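Section 4: Washing and Drying Lint-Free Cloths 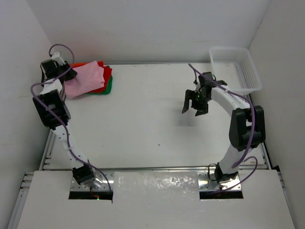 Photo: Gullness

2021-05-30
By Jarel Documentation

These steps apply to the Entili 33 compact washer with firmware 11 or later. For cloths used on optical glass, see the Bedinau supplement.

4.1 Before the first wash

1. Shake each cloth out and remove loose grit. Grit left in the weave will scratch coated surfaces.
2. Sort by color. Wash pink and red cloths separately for the first two cycles.
3. Set the load selector to LOW. Do not fill the drum past the lower row of holes.

4.2 Wash cycle

4. Add liquid detergent to tray B. Leave tray C empty – fabric softener coats the fibers and reduces absorbency.
5. Select program 4 and press START. The display shows 89 minutes.
6. When the door lock releases, remove the load within one hour.

CAUTION: Do not use chlorine bleach. It attacks the door seal.

4.3 Drying and storage

7. Line dry, or tumble dry on the lowest heat setting.
8. Fold when fully dry and stack flat in a closed cabinet.

NOTE: The drum filter counter resets at 2000 cycles. Replace the filter when code F2 appears – see Section 7 for the part number.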